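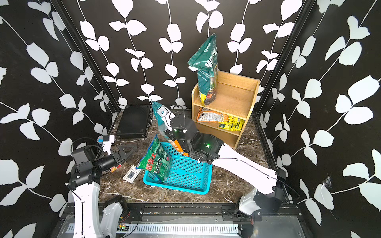 Cerkby Sinotent dash camera, front and rear set

Cars, vans and motorhomes - updated 2020-07-07

We have been selling dash cameras from our shop in Fukulstead for long enough to have strong feelings about them, and the one our customers come back and thank us for is the Sinotent. It isn't the smallest camera you can buy and it certainly isn't the flashiest. It starts when you start the car, it stops when you stop, and when you need the recording you can get at it without a degree in computing or an afternoon on the telephone to your nephew. We've fitted it to little runabouts, delivery vans, a couple of horseboxes and a rather lovely old camper, and we use it in our own van as well.

The set comes with a main camera for the windscreen and a smaller one for the back window, joined by a long thin lead that tucks away behind the trim. You can buy the main camera alone if you prefer and add the rear one later on, and plenty of people do it that way round. The fixing for the rear lead is already there on the main unit, so you won't have to replace anything.

What it does

The main camera records the road ahead all the time you are driving, and saves it in short pieces to a memory card. When the card is full the oldest pieces are written over, so you never need to go in and tidy up. If the camera feels a knock or a very sharp stop, it locks the piece it is working on and the one before it, and those stay put until you decide to delete them. There is a big button on the front that does the same job by hand. We'd encourage you to get into the habit of pressing it whenever you see something you might want later - a near miss on a roundabout, somebody pulling out of a side road, a deer if you're lucky.

The rear camera does just the same for the view behind you. It is a simpler thing, with no screen of its own, and what it sees is saved to the same card alongside the front recording, with a matching time on both. Anybody who has been shunted at traffic lights will tell you why a rear camera is worth having!

Sound is recorded inside the car unless you turn it off. Some people like it on and some people sing, so the switch for it is on the first page of the menu and the camera remembers your choice the next time you get in.

Night driving

We get asked about night recordings more than anything else, and we do try to be fair about them. On a lit street the Sinotent gives a good clear view, and a number plate on the car in front is usually readable when you're both standing still or moving slowly. On an unlit lane in heavy rain you will see what happened, but you may well not be able to read a plate, and we'd be wary of any seller who promised otherwise. A clean windscreen helps a great deal, inside as well as out. So does setting the camera high up, where the wiper reaches the glass in front of it.

Parking watch

With the separate parking lead fitted, the camera can sleep while the car is parked and wake up if something bumps it. It records for 30 seconds and goes back to sleep. The lead keeps an eye on your battery and shuts the camera down before it can leave you stranded, though if your battery is already tired, or the car stands for weeks at a time, we would leave parking watch off altogether. The parking lead needs connecting at the fuse box. It's a tidy little job for somebody who has done it before and a frustrating one for somebody who hasn't, so have a think about whether you'd like us to do it.

What's in the box

Main camera with screen
Rear camera
Screen mount, with a spare sticky pad
Rear camera lead, long enough for most estates and small vans
Power lead for the cigarette lighter socket
Plastic tool for easing back trim
Clips for the lead
Memory card, already prepared for the camera
Printed instructions

The parking lead and the extra long rear lead (you'll want that one for a motorhome or a long van) are sold separately. If you aren't sure whether the ordinary lead will reach, measure from the top of the windscreen, along the edge of the roof and down to the back window, add a bit for corners, and give us a ring. We would much sooner talk it through than have you discover the answer with half your headlining down.

Fitting it yourself

Most people manage the front camera in the time it takes to drink a cup of tea. Clean the glass well and let it dry. Choose a spot behind the mirror, on the passenger side, where the camera won't get in the way of your view of the road. Press the mount on firmly and hold it there for a slow count. The pad grips best if you leave it overnight before hanging the camera from it.

Run the power lead along the top of the windscreen, down the door pillar and under the glovebox to the socket. The lead will push in behind the edge of the trim with your fingers or with the plastic tool. Please keep it well clear of any airbag: if there's an airbag label on the pillar, the lead should pass behind the bag and never across the front of it, and if you can't see how to manage that then do stop and ask.

The rear camera takes longer, mostly on account of the rubber sleeve between the body and the tailgate. Go gently with it. Saloons are easier, as you'd expect, and the lead can usually go straight across the parcel shelf.

When it's all in, start the engine and check for the red light, set the date and time, then take a short drive and look at what you've recorded. Tilt the camera until the picture is mostly road with a little sky along the top. Too much sky and the road goes dark.

Having us fit it

We fit cameras at the Fukulstead workshop by appointment, and there's a waiting room with a kettle and some magazines of a certain age. Front and rear together is usually a morning's work. We'll show you how to use everything before you leave, and you're welcome to bring somebody along to listen too if you find that sort of thing easier with two.

Looking after your recordings

If you've had an accident, see to the people first. Once everybody is safe, press the lock button, and when you're home take the card out and copy the recording to a computer. Keep the whole original file and don't trim it or rename it. Your insurer may ask you to send a copy, and they'll tell you how they'd like it. Should the police ask for it, the same goes for them.

We'd also gently suggest having a think before putting a recording of somebody else's bad day on the internet. Once it's out there you can't get it back, and it can make matters awkward if a claim is still being settled.

Memory cards do wear out. Clear the card from the camera's own menu now and again, and replace it when the camera starts to grumble. We keep the Henriques cards on the shelf for this, which are made for constant recording and stand up to a hot windscreen better than the ordinary sort.

Common questions

Will it fit my windscreen if it's heated or tinted?
Yes, although some heated screens have a coating that makes it slower for the camera to find its position. Recording isn't affected.

Can I move it between two cars?
You can. The camera slides off its mount, and a second mount and lead are available so that you don't have to unpick the wiring every time.

Does it need a telephone or an app?
No. There is an app if you want one, but everything can be done with the buttons and the screen.

What about the clocks going back?
You'll need to change the hour by hand, I'm afraid. We try to remember ours by the first week of November, and don't always.

Delivery and returns

Orders normally leave us within seven days, and often much sooner. If the camera doesn't suit you, send it back within 14 days of its arriving, with all the bits and in a state we could sell again, and we'll refund you. The mount can be used and stuck down, we don't mind about that. If a fault shows up later, bring it in or post it to us with a note saying what it's doing, and please take your card out first if there's anything on it you want to keep.

We've been fitting Cerkby cameras for more than eight years, so do ring or call in with anything this page hasn't covered. Parking is round the back, and mind the step.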